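Section 4: Setting Up the Height-Adjustable Desk

Read this section through once before you start. The frame must already be assembled and standing on its feet as described in Section 3. You will need the 4 mm hex key from the hardware bag and a Phillips screwdriver.

4.1 Connecting the control box

1. Check that the power cord is unplugged from the wall.
2. Slide the control box into the bracket under the desktop until it clicks.
3. Push the two leg cables into the ports marked M1 and M2. It does not matter which leg goes to which port.
4. Push the handset cable into the port marked HS.
5. Fasten the loose cable with the adhesive clips. Leave enough slack at each leg for the full travel of the desk.
6. Plug the power cord into a grounded wall outlet.

Caution: Do not run the desk from an extension cord that is also feeding a heater or a laser printer.

4.2 First reset

The desk will not move normally until it has been reset. The display shows RST when the power is first connected.

1. Clear everything from under the desktop.
2. Press and hold the down button. The desk lowers slowly, stops, and rises a short way.
3. Keep holding until the display shows a number, then let go.

If the display still shows RST, unplug the desk, wait 19 seconds and try again. If the number shown is lower than the real height in millimeters, measure from the floor to the top surface and enter the correct value as described in Section 6.

4.3 Saving heights

The handset stores up to four heights. The lowest setting on the Denham frame is 754 mm with the standard desktop fitted.

1. Move the desk to the height you want.
2. Press M. The display flashes.
3. Press 1, 2, 3 or 4 while it is still flashing.

Saving a new height on a number that is already used replaces the old one. Start with your sitting height on 1 and your standing height on 2 – most people never use the other two.

Note: For sitting, your elbows should be level with the desktop when your shoulders are relaxed. Adjust the chair first and the desk second.

4.4 Clearance around the desk

1. Leave at least 420 mm between the back edge of the desktop and any shelf or window sill above it.
2. Move drawer units and bins out from under the crossbar.
3. Keep bags and chairs clear of the desktop's edges before you lower it. Straps and armrests are easy to trap.

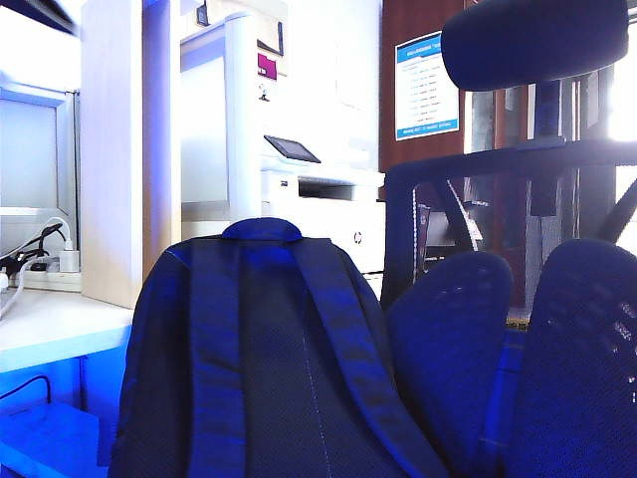
4. Raise and lower the desk through its full range once, watching the cables.

Caution: Keep children away from the handset. To lock it, hold M until the display shows LOC. Hold M again to unlock.

4.5 Adding a monitor arm

Clamp the arm near the center of the back edge, over the crossbar. Tighten the clamp by hand, then give it a half turn with the hex key. Repeat the reset in 4.2 if the desk stops partway after the arm is fitted.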